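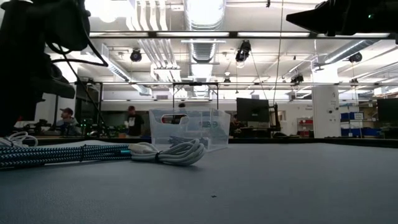 Home | Course outline | Notes | Problem sheets | Contact

February
Ruwan Ranasinghe

Unit 4: Voltage drop in flexible leads

These notes replace the second half of the old Unit 4. The treatment is limited to direct current and two-core copper leads. Inductance, skin effect and signal conductors are left to Unit 6.

4.1 Loop resistance

A lead of length L has a conducting path of 2L, out along one core and back along the other. Leaving out the return core is the most frequent error in the problem sheets, and it halves the answer. With resistivity p and cross-sectional area A, the loop resistance is

R = 2pL / A

For annealed copper at 20 °C, take p = 0.0172 ohm mm² per metre. With L in metres and A in mm², R comes out in ohms.

The area is that of the metal only. In a stranded conductor, it is the sum of the strand areas. The outside diameter of a lead includes insulation, filler, any braid and the sheath, and gives no reliable indication of A. Two leads of the same thickness may differ in resistance by a factor of several.

Lead A: L = 1.3 m, A = 0.2 mm²
R = 2 x 0.0172 x 1.3 / 0.2 = 0.224 ohm

Lead B: L = 1.0 m, A = 0.08 mm²
R = 2 x 0.0172 x 1.0 / 0.08 = 0.430 ohm

Lead B is the shorter of the two and has nearly twice the resistance.

4.2 Drop at the load

The voltage lost in the lead is V = IR. The load receives the supply voltage less this amount. Assume a 5 V supply, held constant at its terminals, and a constant current of 2 A.

Lead A: drop 0.448 V, load voltage 4.552 V, loss in lead 0.896 W
Lead B: drop 0.860 V, load voltage 4.140 V, loss in lead 1.720 W

The drop depends on current and loop resistance alone, so the same lead at the same current loses the same voltage on a 5 V supply as on a 24 V supply. As a share of the supply, however, the drop in lead A falls from 9.0 per cent to 1.9 per cent. This is the usual argument for distributing power at a higher voltage and converting it near the load.

Many loads contain a converter and draw constant power. When the load voltage falls, such a load takes more current, which increases the drop again. The operating point is found from the quadratic in section 4.6.

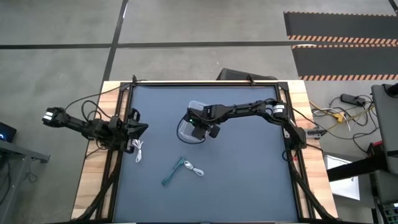
Fig. 4.1. Wooden table with inset blue-grey work surface and cables.

4.3 Contact resistance

The formula in 4.1 covers the conductor only. Each plug and socket adds contact resistance, which varies with contact force, plating and wear. Quoted values refer to new parts.

Jiahui Xiong's measurement of lead B, taken at the plug ends with a four-wire Wirkeo meter, gave 458 milliohms. The conductor accounts for 430 milliohms, leaving 28 milliohms for the contacts, assuming the stated length and area are exact. At 2 A the total drop is then 0.916 V and the load receives 4.084 V.

A two-wire measurement is unsuitable at this level. The resistance of the test leads is added to the reading and may be of the same order as the quantity sought. If only a two-wire meter is available, short the probes, note the reading and subtract it. The result remains sensitive to probe pressure.

4.4 Temperature

The resistance of copper rises with temperature according to

R2 = R1 (1 + a dT), with a = 0.0039 per °C

For a rise of 40 °C, the bracket is 1.156. Lead A then has a resistance of 0.259 ohm, and its drop at 2 A becomes 0.518 V.

A lead laid straight in free air loses heat along its whole surface. In a tight coil the inner turns are shielded by the outer ones, and the temperature rise for a given current is greater. For this reason, extension reels carry two ratings, one wound and one unwound. The effect is small for thin leads at low current but should be checked whenever a long lead is used near its rating.
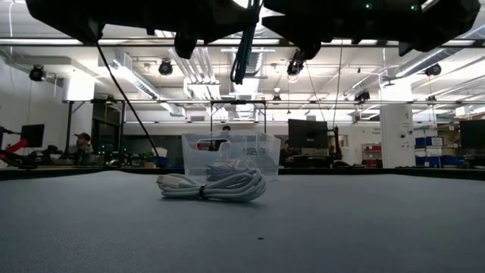
4.5 Choosing a conductor

Start from the lowest voltage the load will accept. Subtract it from the lowest supply voltage, deduct an allowance for contacts, and divide by the maximum current. This gives the highest permitted loop resistance when warm. Divide by the temperature factor, then solve for A:

A = 2pL / R

Take the next standard size up. Check the current rating of that size separately.

4.6 Constant-power loads

For supply voltage E, load power P and loop resistance R, the load voltage V satisfies

V² - EV + PR = 0

The larger root is the working value. No real solution exists if 4PR exceeds E². Problems 5 to 8 on the sheet use this result; state the value of R used, cold or warm, in each answer.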